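Section 7. Sorting Your Membership Cards Before You Add Them to Hadov

Welcome back, and well done for getting this far! By now you have the Hadov app on your phone, you have made your account, and you have picked a nickname for your household (if you skipped that part, don't worry, the app calls you "Home" until you change it). In this section we will bring in your cards: the library card, the gym card, the grocery card you signed up for years ago and still carry around, and all the others that make a wallet so fat it won't fold.

It is worth giving yourself a free evening. The adding itself goes quickly, but most people find they stop and read the back of every card, and there is nothing wrong with that.

Before you begin

You will need your phone, charged to a comfortable level, and all the cards you would like to add. Look in coat pockets, the glove box, the kitchen drawer and that envelope with the spare keys in it. A soft dry cloth is handy too, because a smudged barcode is the most common cause of trouble.

Note: Hadov stores membership, loyalty and library cards. Please do not add bank cards, credit cards or government ID. The app will refuse most of them anyway, and they are much better left where they are.

7.1 Sort the cards into groups

1. Lay all your cards on a table, face up.

2. Take out anything that has expired. If you aren't sure, put it with the others for now and let the app check the date for you.

3. Divide what is left into Everyday, Sometimes and Keep Anyway. Everyday is for cards you use most weeks. Sometimes is for the garden center, the shoe store and so on. Keep Anyway is for the ones you are fond of, and you don't have to justify them to anybody.

4. If you share the account with family, do one person's cards at a time, and put that person's away before you start on the next. Mixed-up cards are tedious to move later (you can do it, see Section 9, but it takes a good deal of tapping).

7.2 Add your first card

1. Open Hadov and tap the plus sign at the bottom of the screen.

2. Choose Membership Card.

3. Hold the phone flat above the card, with the barcode side facing you. Move slowly downward until the outline on the screen turns solid.

4. Wait for the short buzz. If it doesn't come after a moment, lift the phone away and try again from a little higher up.

5. Check the number that appears against the number printed on the card. Read it out loud if that helps, especially where there is a 0 next to an 8.

6. Choose Everyday, Sometimes or Keep Anyway, and tap Save.

That's one done! The rest go exactly the same way.

Caution: Shiny cards can throw the lamp's light straight back at the phone. Turn the card a quarter turn or move away from the lamp. Don't rub at a metallic finish with anything wet, as some of the cheaper ones lose their printing.

Note: A household can hold up to 90 cards. If you reach that number, the app will ask you to archive one before it takes another. Archived cards are kept safely and you can bring them back whenever you like.

7.3 Cards that have no barcode

Plenty of older cards only have a number, and small clubs often use nothing but a printed name. These can be typed in by hand.

1. Tap the plus sign, then Type It In.

2. Enter the name of the shop or club. If it is one we know, the name will finish itself. The swimming pool at Distgate, for instance, comes up after the first few letters.

3. Enter the number with no spaces or dashes.

4. Tap Save, then open the card and make sure it looks right to you.

7.4 Keeping the plastic cards

Please hold on to the originals for at least 2 months after adding them. A few counters still like to see the real thing, and a library may want it when you renew. Store them somewhere dry, out of direct sun, and in the same groups you used on the table, so that a missing card is easy to track down. Open trays or small boxes do very well. 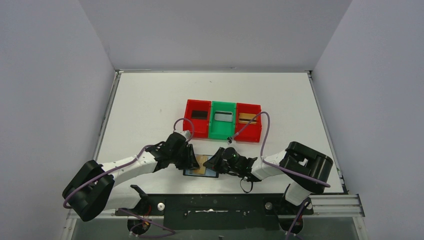 Heiðrún Skov wrote in to say that she keeps her Everyday cards by the front door and everything else upstairs, and that after the move to Hadov she went a whole month before she needed one of them, which was for a late book at the library in Wornevby. She also asked whether the groups in the app can be renamed. They can: press and hold the group name, type the new one, and tap Done.

7.5 If something goes wrong

The card saves under the wrong shop: open it, tap Edit, and choose the correct name from the list.

The scanner at the counter won't read your screen: turn the brightness all the way up and wipe the glass. If it still won't read, ask the cashier to key in the number shown under the barcode.

The app shows message 1567: your phone was offline when you tapped Save. Your card is not lost. Connect again, open the group, and pull down on the list to refresh it.

When all your cards are in, go on to Section 8, Sharing Cards with Your Household.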